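Clumisstead is looking for 14 people who left social media, or took a long break from it, for our celebrity culture podcast. You don't need to be famous. We want to hear from fans who followed a star for years and then closed their account. 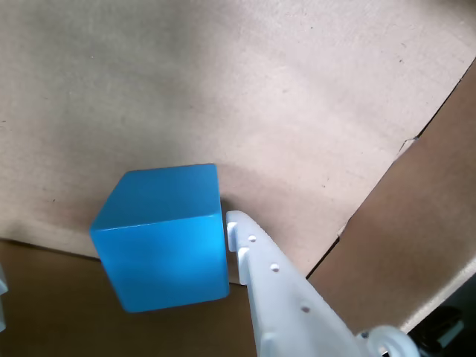
Do I have to use my real name?
Your first name is enough, and we can change it if you prefer.

The talk takes one hour by phone, in the evening after 7 p.m. Isabelle Lavoie asks the questions, in English or French. Each participant receives $109 — paid in the same month.

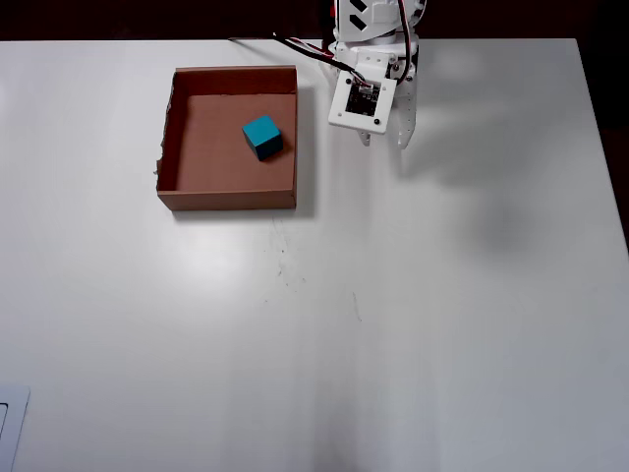 Open cardboard box on a white table.

Recording is in January. Please write a few lines about which star you followed and why you stopped, 1000 characters at most.

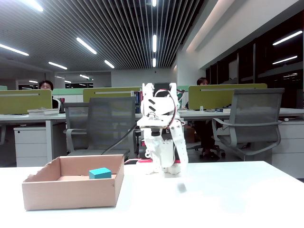 Send them to Esko Vuorinen at Clumisstead, Box 731, Tremirham. He answers every letter, also when the places are full.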